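LP 음원 변환할 때 곡 나누는 방법

Treasa Cullinane
집에 있는 포크 앨범 LP를 컴퓨터로 옮기고 있습니다. 한 면을 통째로 녹음했더니 파일 하나에 7곡이 다 들어가 있어요. Flernent라는 밴드의 Kimdale 앨범인데, 곡 사이가 거의 이어져 있어서 자동 분할을 돌리면 엉뚱한 데서 잘립니다. 조용한 간주를 곡 끝으로 인식하는 것 같습니다. 무음 기준값은 여러 번 바꿔 봤고 결과는 비슷했습니다. 수동으로 하는 수밖에 없을까요? 그리고 저장은 어떤 형식이 나은지도 알려 주세요.

Cormac Ó Súilleabháin
이어지는 앨범은 수동이 빠릅니다. 먼저 앨범 뒷면에 적힌 곡 길이를 순서대로 더해서 대략의 위치에 표시를 찍으세요. 그다음 표시 앞뒤로 4초 정도를 확대해서 들어 보고 실제 경계로 옮기면 됩니다. 턴테이블 회전 속도가 조금만 틀어져도 뒤쪽 곡일수록 오차가 커지니, 앞 곡의 위치를 확정한 다음에 다음 곡 위치를 계산하세요.
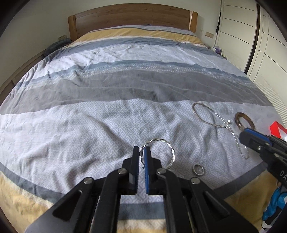
자를 때 페이드는 넣지 마세요. 이어지는 곡에 페이드가 들어가면 연속 재생할 때 소리가 꺼졌다 켜집니다. 자르는 지점은 파형이 0을 지나는 곳에 맞추면 딱 하는 잡음이 안 생깁니다. 저장은 FLAC으로 하고, 휴대폰용은 거기서 따로 변환하세요. MP3는 형식 특성상 곡 앞뒤에 짧은 공백이 붙어서 재생기에 따라 끊겨 들립니다. 자르기 전 원본 녹음 파일도 지우지 말고 보관하시고요.

Alby Dunstan
그냥 안 나누고 한 면씩 들어도 됩니다. 저는 그렇게 해요.

Éabha Kinsella
FLAC으로 한 면을 저장하고 CUE 파일을 만드는 방법도 있습니다. 음원은 그대로 두고 텍스트 파일에 곡 시작 시간만 적는 방식이라 틀려도 숫자만 고치면 됩니다. 다만 휴대폰 재생 앱 중에는 CUE를 못 읽는 것이 있어요. 쓰시는 앱부터 확인해 보세요.

Treasa Cullinane
답변 감사합니다. 2번째 곡까지 수동으로 해 봤는데 경계가 잘 맞습니다. 나머지도 이렇게 하겠습니다.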